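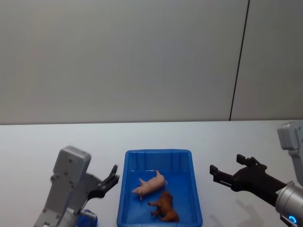
## When the gripper drops things: some tips from our workshop

We had a small failure with our two-arm table in October, and I write it here so others lose less time. The task was simple: pick toy animals and put them in a plastic tray. After 20 good picks the right gripper began to let go too early. One animal fell outside the tray and rolled under the bench.

Damián Montes blamed the program. Lindsay Hapeta blamed the finger pads, and she was right – they had dust and a little oil on them.

**Clean the pads first.** Use a cloth with some warm water and washing-up liquid. Dry them well. Do not use strong solvent, it makes rubber hard.

**Press the stop before your hands go in.** I forgot it once and the arm closed on my sleeve. Nothing was hurt, but I was frightened for more than 3 minutes.

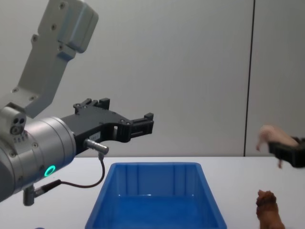
*Reading time: 2 minutes*

**Pull gently on each plug.** Ours at the gripper was loose also, and a loose plug gives a fault that comes and goes. Leave some slack in the cable, so the wrist can turn.

**Test at low speed.** Begin with a smooth toy, for example a pig, and lift it only a little above the table. Then try one with a rough coat, which the fingers hold in a different way.

**Write the fault down.** Beril Aydoğan keeps a notebook beside the stop button. Our dropped toy is entry 23, with the date and which arm it was.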